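Prornier names Dukis winner of its food waste hackathon

14 Sep 2021

Prornier, the cloud hosting company, has picked a winner in its first developer contest on food waste, and for once the winning entry is not a chatbot. Dukis, a three-person startup, took the top prize with a tool that tells small cafes how much bread to order for the next morning. It does this by looking at past sales, the weather and the local school calendar, which is more or less what the person at the counter used to do, minus the subscription.

The contest ran for 30 days in August and drew more than 1,000 sign-ups. Of those, 24 teams turned in something that ran. Prornier called the response "overwhelming" in a statement that did not dwell on the gap between the two figures.
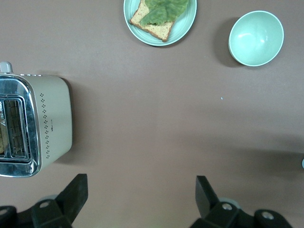 Toast and lettuce on a green plate.

Dukis gets a year of free hosting, a round of mentoring and help putting its forecasting code out under an open source license. There is no cash. The startup said it was thrilled with the award and would be looking for cash.

Second place went to Czarnecka, whose app lets neighboring restaurants swap surplus ingredients before they spoil. The judges praised its clean design and its map view, and noted gently that it needs more than one restaurant on a street to sign up. Czarnecka says talks are under way with a second.

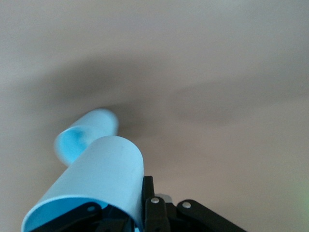 Fisodel came third with a kitchen inventory service that reads delivery receipts and sends an alert when something is close to its use-by date. An early build treated the receipt's own print date as the use-by date and advised throwing out the whole delivery — a bug the team says was fixed before judging.

All three projects will be posted to a public code repository, where Prornier hopes other developers will build on them. The company plans to run the contest again next year, with a longer deadline and a new theme. Entrants have already asked on the contest forum whether that theme could come with lunch.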